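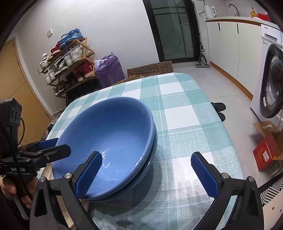 Redaktion Uvent
Fachredaktion Wohnen und Wandgestaltung

Passepartout

Das Passepartout (von französisch passe-partout, wörtlich »passt überall«) ist ein Karton mit einem ausgeschnittenen Fenster, der zwischen Bild und Glas in den Rahmen gelegt wird. Es umgibt Zeichnungen, Drucke, Aquarelle und Fotografien mit einem ruhigen Rand und hält zugleich die Bildoberfläche vom Glas fern. Im Alltag wird das Wort auch für den ganzen Aufbau aus Fensterkarton und Rückwand gebraucht, und wer in einer Rahmenwerkstatt einfach »ein Passepartout« bestellt, bekommt je nach Haus das eine oder das andere.

Aufbau

Ein klassisches Passepartout besteht aus zwei Kartons, die an einer Längsseite mit einem Leinen- oder Papierstreifen verbunden sind und sich aufklappen lassen wie ein Buch. Der vordere trägt den Ausschnitt, auf dem hinteren liegt das Blatt. Befestigt wird es in der Regel nur an der Oberkante, mit kleinen Fälzchen aus Japanpapier und einem wasserlöslichen Kleister. So kann das Papier sich bei wechselnder Luftfeuchtigkeit dehnen und wieder zusammenziehen, ohne Wellen zu schlagen. Gewöhnliches Klebeband gehört nicht an ein Original – es vergilbt, und seine Spuren bekommt man später kaum wieder heraus.

Die Kante des Fensters wird meist schräg im Winkel von 45 Grad geschnitten. Dieser Schrägschnitt zeigt den Kern des Kartons als feine helle Linie, die den Blick freundlich ins Bild hineinführt und verhindert, dass ein harter Schatten auf das Blatt fällt. Bei durchgefärbtem Karton hat die Linie den Ton der Fläche, bei manchen Sorten ist sie schwarz.

Maße und Proportionen

Über die richtige Breite des Randes lässt sich wunderbar streiten, und gestritten wird darüber wohl, seit es Passepartouts gibt. Für eine Fotografie im Format 13 × 18 Zentimeter ist ein Rand von 7 Zentimetern schon recht großzügig, wirkt an einer freien Wand aber keineswegs verloren. Sehr kleine Blätter vertragen oft verblüffend viel Karton um sich herum, während ein großes Plakat auch ganz ohne auskommt.

Viele Rahmenmacher lassen den unteren Rand etwas breiter als den oberen. Man spricht dann davon, dass das Bild in der optischen Mitte sitzt, denn bei rechnerisch gleichen Rändern scheint es leicht nach unten zu rutschen. Soll das Bild bis an die Kante gefasst werden, schneidet man das Fenster ein wenig kleiner als das Blatt, damit dieses nicht durchfällt. Bei Druckgrafik bleiben Plattenrand und Signatur dagegen gern sichtbar, und der Ausschnitt wird entsprechend größer angelegt.

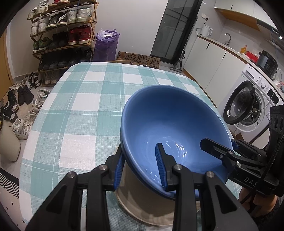 Material

Einfacher Passepartoutkarton aus Holzschliff ist günstig und für ein Poster im Flur völlig in Ordnung. Er enthält allerdings Lignin, wird mit den Jahren bräunlich und kann Säure an das Papier abgeben. Für Originale empfiehlt sich Karton in Museumsqualität aus Baumwolle oder gereinigtem Zellstoff, häufig mit einer alkalischen Pufferung. Für manche fotografischen Verfahren wird ungepufferter Karton bevorzugt, sodass sich bei alten Abzügen eine Nachfrage in der Werkstatt lohnt.

Üblich sind Stärken von 1,5 bis 2 Millimetern, dickere Kartons geben dem Fenster mehr Tiefe. Pastellkreide und Kohle brauchen diesen Abstand zum Glas besonders, damit nichts abfärbt.

Farbe und Wirkung

Am häufigsten sind gebrochene Weißtöne. Ein reines Weiß kann ein altes, warm getöntes Papier schmutzig aussehen lassen, ein zu gelbliches Creme wiederum nimmt einer Schwarz-Weiß-Fotografie die Frische. Es hilft, einige Kartonmuster an das Blatt zu legen und sie dort anzusehen, wo das Bild hängen soll. Unter einer Lampe mit 3000 Kelvin sieht derselbe Karton deutlich wärmer aus als am Nordfenster!

Farbige Passepartouts greifen gern einen Nebenton des Bildes auf. Beim doppelten Passepartout liegen zwei Kartons übereinander, und vom unteren bleibt nur ein schmaler Streifen zu sehen – eine hübsche Möglichkeit, eine kräftige Farbe sparsam einzusetzen.

Siehe auch

Bilderrahmen
Schattenfuge
Petersburger Hängung
Museumsglas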